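Trovness Teleoperation Kit – Set-up Guide
Section 7: Recording a two-arm demonstration

7.1 Before you start

The Zoldale software must be running and both leader arms must be in their cradles. Use a plain tabletop and backdrop.

1. Place the task objects within reach of both arms. Leave the grippers open.
2. Press Home on the pendant and wait until both arms have stopped.
3. Check the head camera view. Every object the task needs must be at least partly visible.

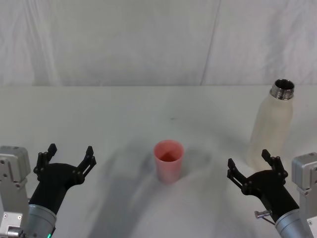

4. Take hold of both leader arms and squeeze each trigger once. The follower grippers should close and reopen without delay.

CAUTION: Do not lift a leader arm from its cradle while Home is in progress. The follower will jump to match it.

7.2 Recording

5. Press the foot pedal once to start. Keep each demonstration under 18 seconds.
6. Move at a steady pace – pauses are recorded as part of the task.
7. Press the pedal again to stop, then Keep or Discard.

Note: Move the objects slightly between demonstrations. After 3 discards in a row, repeat step 2.

Gandden Support | Contact | © Gandden | Back to top

Comments (2)

briggs_lab: Step 4 fails on our left arm unless the pedal is unplugged first. Firmware fault?

tk_bench: Same here until we updated the pendant. Fine since April.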